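From: Thibault Millet
To: cell-upkeep list
Date: March 17, 2022
Subject: Re: [cell-upkeep] Left gripper on Kivi not closing fully

Piret Rebane wrote:

> Hi all,
>
> Kivi has started dropping parts from the left arm again. The fingers
> stop a little short of closed, and the log shows error 551 each time.
> The right arm runs the same program with no trouble. I have swapped
> the fingers over from the spare set and it made no difference. I
> re-homed the gripper twice from the Trultska panel. Before I pull the
> wrist apart, has anyone had this on the two-arm cell? I would also
> like to know what people are putting down on the table, as ours is
> very shiny under the overhead lights and the wrist camera loses parts.
>
> Piret

Piret,

We had the same thing on ours in December. Error 551 is the position timeout. On our unit it was the open limit in the Ekard controller, which had gone back to the default after a firmware update. The default is 1,143 and it should be 1,217 with the long fingers. If the limit is wrong the homing run still finishes and reports OK, so re-homing will not show you the fault.

What I would do, in this order:

Put the arm in hold and take the part out of the fingers. Open the gripper page and write down both limits before you change anything. Set the open limit to 1,217, save, and power the controller off at the switch. A restart from the panel does not reload the limits. Leave it off for a minute, bring it back up and home the left gripper only. Then close it on nothing and look at the tips against a light. There should be no gap.

If there is still a gap, check the two screws on each finger bracket. One of ours had backed out half a turn and the finger was sitting crooked. I use a drop of the blue threadlocker and leave it overnight. Don't use the red, I had to heat a bracket to get it off again and I spoiled the colour on it.

If it is neither of those, then yes, it is the wrist. The cover comes off with four screws and the short one goes back on the cable side. Mind the flat connector underneath. I would ask Vevus for a new one before starting, they took a long while to send ours.

One more thing on 551. It can also come up if the force setting is too low for the part. Ours was at 501 for both arms and that has been fine for plastic bricks. I would not raise it to get rid of the error, you will only mark the parts.

As for the table, we had the same glare and I tried a grey cloth first. It creased whenever an arm brushed it, and small parts tipped over at the creases.

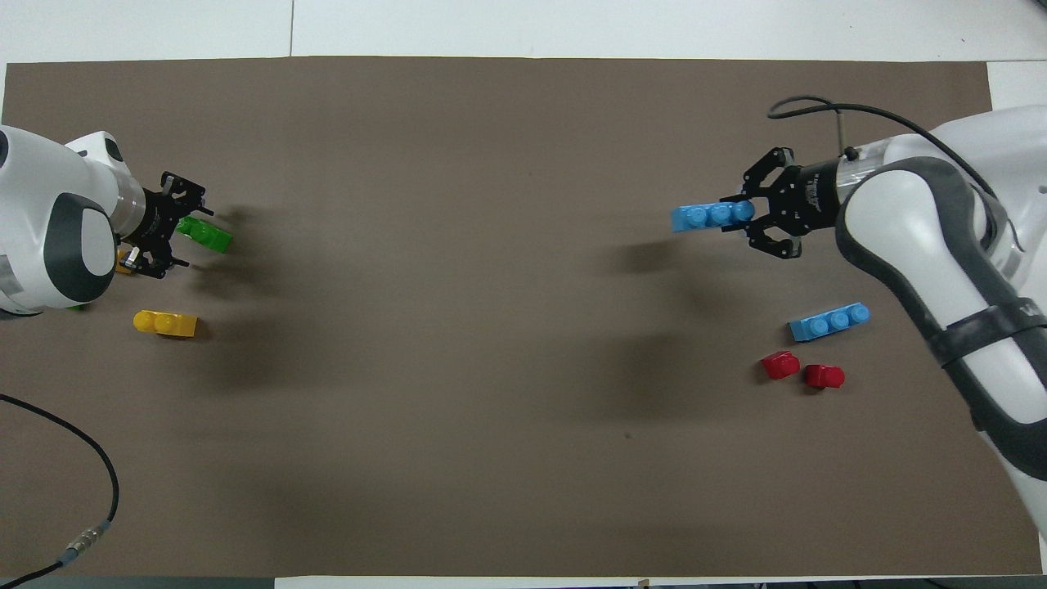

Paper has worked better for us than anything else we put down. It costs very little and you can throw it out when it gets grubby. Get a sheet wide enough that both arms can reach their parts without crossing an edge, and tape the corners underneath so the tape is out of the way of the fingers. The brownish one we have on the white table is a good match for bricks, and the green, yellow, light blue and red ones all stand out well against it. You do still get soft shadows from the arms, so set your threshold with the arms over the sheet and not parked. Also look at where your cables lie. On the left side we have a black one curving over the paper with its metal connector near the front, and I would like to have that routed off the sheet. A cable in the work area is one more thing for a finger to catch on.

Change the sheet when it gets marked, or the camera will start picking up the specks. I redo the background shot after each change and keep the old one until the new one has run a full batch.

Let me know what your open limit reads before you change it. If it is already at 1,217 then I am wrong about the firmware and I would like to hear what you find in the wrist.

Thibault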